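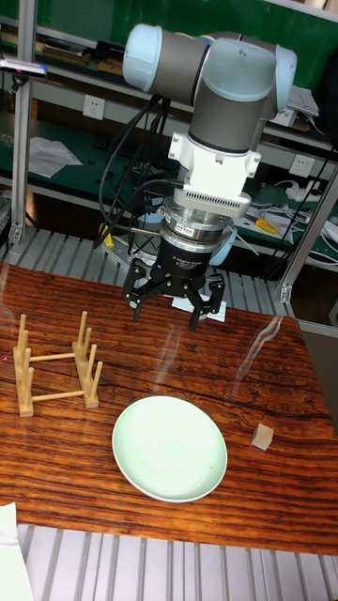

나무 접시꽂이에는 접시를 어느 방향으로 꽂는 것이 좋습니까?

접시의 오목한 면이 모두 같은 쪽을 보게 꽂습니다. 방향이 섞이면 테두리끼리 닿고, 닿은 자리에 물이 남습니다.

나무 접시꽂이와 식탁, 사진 모음

포스카(Fosska) 공방에서 만드는 나무 접시꽂이와 함께 쓰는 물건들을 모은 페이지입니다. 접시꽂이는 설거지한 그릇을 말리는 데도 쓰고, 선반에 올려 두고 보관하는 데도 씁니다. 아래에는 품목별로 짧은 설명과 관리 방법을 적었습니다. 주문과 수리에 관한 내용은 페이지 끝에 있습니다.

접시꽂이
밝은색 나무로 만든 틀 두 개에 세로 봉을 세우고, 두 틀을 가로 봉 두 개로 이은 형태입니다. 사진에서는 식탁 왼편에 놓여 있습니다. 봉의 높이는 고르지 않습니다.

접시
옅은 민트색의 둥근 접시입니다. 테두리가 얕게 올라와 있고 표면에 광택이 있습니다. 얕은 접시는 봉 사이에 한 장씩 꽂습니다. 국그릇처럼 깊은 그릇은 봉 사이에 들어가지 않으므로 따로 엎어서 말립니다.

식탁
적갈색 나무 상판에 짙은 줄무늬와 결이 가로로 나 있습니다. 오른쪽에 갈라진 금이 한 군데 있습니다. 금이 있는 상판은 젖은 행주를 올려 두지 말고, 물이 떨어지면 바로 닦습니다. 금 안에 들어간 가루나 빵 부스러기는 마른 솔로 털어 냅니다.

나무 조각
접시 오른쪽, 식탁 가장자리 가까이에 있는 작은 정육면체입니다. 접시꽂이와 마찬가지로 밝은색입니다.

관리 방법

물받이
접시꽂이에는 물받이가 딸려 있지 않습니다. 젖은 그릇을 꽂을 때는 밑에 쟁반이나 마른 수건을 깝니다. 수건은 한 번 쓰고 나면 걷어서 말립니다.

씻기
미지근한 물에 적신 천으로 닦고 마른 천으로 한 번 더 닦습니다. 식기세척기에는 넣지 않습니다. 물에 담가 두면 봉이 부풀어 구멍이 헐거워집니다.

기름칠
일 년에 2번, 5월과 11월에 합니다. 공방에서는 케투넨(Kettunen) 식물성 오일을 씁니다. 천에 조금 묻혀 봉부터 바르고 틀을 나중에 바릅니다. 하룻밤 세워 두었다가 남은 기름을 닦아 냅니다. 기름이 밴 천은 물에 적셔 펴서 말린 다음 버립니다.

얼룩
찻물이나 간장 자국은 고운 사포로 결을 따라 가볍게 문지릅니다. 문지른 자리는 색이 밝아지므로 그 부분에만 기름을 다시 바릅니다. 검은 점은 곰팡이일 수 있습니다. 식초를 탄 물로 닦고 바람이 통하는 그늘에서 말립니다.

흔들리는 봉
봉이 돌아가거나 빠지면 목공풀을 구멍 안쪽에 얇게 바르고 다시 끼웁니다. 풀이 마를 때까지 접시를 꽂지 않습니다. 부러진 봉은 붙여 쓰지 말고 교체합니다.

놓는 자리
가스레인지 옆과 햇빛이 바로 드는 창가는 피합니다. 한쪽만 빨리 마르면 틀이 휩니다. 벽에 바짝 붙이지 않고 손가락 두 마디쯤 띄워 놓으면 뒤쪽도 잘 마릅니다.

보관
오래 쓰지 않을 때는 완전히 말린 뒤 종이로 싸서 둡니다. 비닐봉지에 넣으면 안쪽에 습기가 찹니다. 꺼낸 다음에는 마른 천으로 먼지를 닦고 쓰면 됩니다.

주문과 수리

품목 번호는 클로네크(Cloneck) 209입니다. 봉 간격은 26밀리미터이고, 주문할 때 더 넓게 바꿀 수 있습니다. 두꺼운 도자기 접시를 쓰는 댁에서는 접시 테두리의 높이를 재서 함께 적어 주십시오.

교체용 봉은 낱개로 보내 드립니다. 수리를 맡길 때는 부러진 봉도 버리지 말고 같이 보내 주십시오. 굵기를 맞추는 데 씁니다.

자스베르크(Zasberg) 매장에서는 접시꽂이를 직접 보고 접시를 꽂아 볼 수 있습니다. 쓰던 접시를 한 장 가져오셔도 됩니다. 매장은 오전 10시에 열고 오후 6시에 닫습니다.

이 페이지 조회 수 3,094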